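Irkwood Assisted Living Co-operative
Equipment and Services Working Group
Minutes of meeting, 26 April 2024

Present: five members of the working group, the office manager, and two representatives of Jurnura (items 3 to 5 only).
Apologies: one received.
Meeting opened at 10.05 am in the Briggs Street office.

1. Minutes of the previous meeting

Accepted with one correction. Under item 6, "dryer vents" should read "dryer vents and lint traps". The chair signed the corrected copy.

2. Matters arising

The replacement trolley for the upstairs linen store has been delivered. One castor sticks and the supplier has been told.

The quote for relining the laundry shelves is still to come. The office manager will ring again.

The question of whether residents' own bedding should be labelled was held over, as the person preparing the paper was the apology.

3. Jurnura clothes-handling service - presentation

The Jurnura representatives spoke to the proposal sent out with the agenda. The service is called Wetetti. It covers folding and putting away residents' clothes in their own rooms, using a two-armed unit on a wheeled base. The unit is leased and stays the property of Jurnura.

The offer is in two parts. The first is a set-up fee of $2,695, which covers the room survey, delivery and training for our staff. The second is a monthly charge of $1,746, which covers the lease, software updates, repairs and a phone line during office hours. Both prices are before tax. The minimum term is 12 months.

Jurnura said the unit learns from recordings of people doing the same jobs by hand. The person holds a gripper in each hand and handles the clothes with those, and the recordings are made in ordinary furnished bedrooms. Members had asked before the meeting how this was done and a page of the Jurnura newsletter was tabled. It is copied at the end of these minutes as Attachment A.

The representatives listed what the unit is offered for at present: towels, pillowcases, T-shirts, jumpers, trousers, and shirts and light jackets with a front opening. It is not offered for fitted sheets, doona covers, socks, hosiery or anything on a hanger. Fitted sheets are being worked on but no date was given.

4. Questions from members

Speed. A member asked how long a basket takes. Jurnura said a mixed basket of 44 items is its standard test and that the time depends on how much of it is shirts. The group asked for the timings in writing, split by type of garment. Jurnura agreed.

Buttons and zips. A member said a good many residents' cardigans have lost buttons in the current commercial service and asked if the grippers would be worse. Jurnura said the pads are soft and the grip force is limited. It will replace items damaged by the unit up to a set value per item. The group noted that the draft agreement says "repair or replace at Jurnura's option" and asked for this to be changed so the resident chooses.

Beds. Most of our rooms have no table big enough to fold on, so the work would be done on the bed. Jurnura said this is normal. The height of the bed matters, and the adjustable beds in the east wing would have to be set to one height before the unit starts. Members were not happy about this where a resident rests during the day. It was agreed that any trial would leave out the east wing.

Doorways. The unit needs a clear opening. The office manager has measured all doors on the ground floor and two are too narrow - the linen store and the room beside it. Neither is a resident's room.

Cameras. The unit has cameras on its arms. A member asked what is kept. Jurnura said nothing leaves the building unless a fault report is sent, and a fault report can be turned off. The group asked for it to be off by default and for the agreement to say so. The representatives will take this back to their office.

Residents' consent. The group's position is that no room is used without the written agreement of the resident, which can be withdrawn at any time. Jurnura had no objection.

Staff hours. A member asked for it to be recorded that the proposal is not to be used to cut laundry hours. The chair confirmed that the present roster is funded to the end of the financial year.

5. Comparison with the current service

The office manager tabled a one-page comparison. The present contractor collects, washes, folds and returns in bags. Putting away is done by our staff. Wetetti would replace the folding and putting away but not the washing, so the two costs can't be set side by side without a wash-only price from the contractor. That price has been asked for.

Members felt the monthly charge was high for a service that leaves out sheets. One member thought it would still be worth trying for the time it gives back to care staff in the mornings. Another would sooner see the money go to a second dryer.

The Jurnura representatives left at 11.20 am.

6. Decisions

6.1 That no agreement be signed at this stage. Carried.

6.2 That Jurnura be asked for a trial of 2 weeks in ground floor rooms, west wing only, with no set-up fee payable unless the co-operative goes on to a lease. Carried, one against.

6.3 That the trial, if offered, not start before October, when the corridor painting will be finished. Carried.

7. Actions

Office manager - write to Jurnura with the terms in 6.2 and 6.3, and the changes to the agreement asked for under item 4.
Office manager - get the wash-only price.
Chair - draft a consent form for residents and send it round for comment.
All - read the draft agreement, in particular the clauses on damage and on ending early.

8. Other business

The iron in the common room has been tagged out. A new one is to be bought from petty cash.

Meeting closed at 11.50 am.

Attachment A - page from the Jurnura newsletter, as tabled under item 3

Two hands, one jacket: recording clothes work for Wetetti
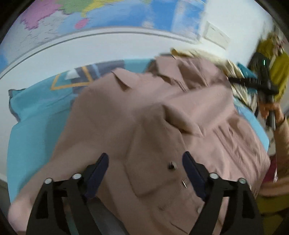

By the Jurnura Training Team | Filed under: Wetetti, Home Services

Soft clothes on a soft bed are some of the harder material we record. A crumpled long-sleeved garment has no fixed shape, and the fold that hides the collar on one take is on the other side the next. We use a gripper in each hand because a single one can lift a garment but has trouble opening it out.

The two black fingers on each gripper close on the fabric through narrow pads. The round white-capped markers on the fingers let us work out how far apart they are at any moment. We ask our recorders to go slowly near buttons and other small fastenings, and to let go and start again if the cloth drags.

We don't clear the room first. Pillows and throws stay on the bed, as they would in a customer's home.

Customers considering a lease can ask for the list of supported garments, which is updated with each software release.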